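Ninow Record Club, minutes, 24/04/2024

Present: Violeta, Edmund, Oriana, Gunārs and me (Saimi Huttunen, typing with one hand and eating with the other).

We started with the January minutes, which I still hadn't sent out. Sorry! Everyone read them off my phone and said fine.

Theme night next. Edmund wants all bass players, Violeta wants live albums only, and I said why not live albums with great bass on them (I was pretty proud of that). Passed, 4 to 1. Gunārs voted no, he'd like a whole evening of organ trios and he'll bring it up again.

Money: we have $346. Oriana got a price from Clurov for fixing the left speaker and it's less than we feared, so she's going ahead.

Then we got into whether side 2 of the Bélanger album is better than side 1. That took forever and I stopped writing.
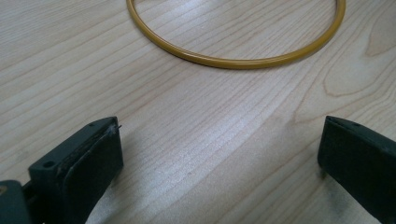

Loans: the limit is now 3 records per person, and please put them back in the right sleeves. I found my Plorkance EP inside a polka compilation, and I love polka, but come on.

Edmund hosts next time and picks the opening track. Oriana brings chips.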